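Reading time: 2 min

# Koltis Guest Room Set: house rules for recording

Hi, I'm Khadija. I look after this set, and most of the questions I get are about what we let people record and what we throw out, so I'm putting the rules in the README where you'll trip over them.

The set is 800 clips of small hand tasks in rented rooms, all from head height, meant for training home robots. Lights, remotes, switches, curtains, that sort of thing. Everybody who recorded for us read these rules first (and yes, Fulvio made them sign!).

**Before you start.** Ask the host in writing. Leave the room the way a guest would find it, so no tidying the cables and no moving the rug to make things look nicer. We want the clutter! A robot is going to meet it sooner or later.
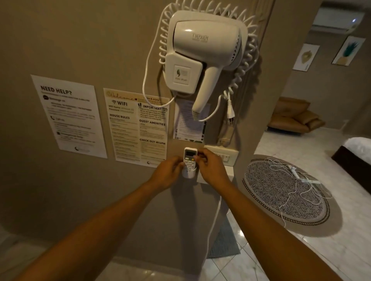

**While recording.** Keep both hands in view for the whole task. One task per clip, and put the thing back where it lives before you stop. If it has a holder, use the holder. Don't talk through what you're doing, we drop the audio anyway.

**Private stuff.** This is the one I nag about. Walls in rentals are covered in notices, and notices have passwords and phone numbers on them. Every clip gets 2 checks, one by me and one by Jihad, and if either of us can read a password, we blur it or bin the clip. Same for faces in mirrors. We added the mirror rule in November after Ketsara caught 7 clips I'd missed, oops.

**Using the set.** Research is fine. Please don't try to work out where a room is or who runs it. If a host changes their mind, we pull the clips and you get 3 weeks to delete your copy.

Still open: whether kitchens belong in here or in Nenden. Ermanno says Nenden, I'm on the fence.

Contact: Khadija Shawky, Koltis data desk | © 2023 Koltis | Back to top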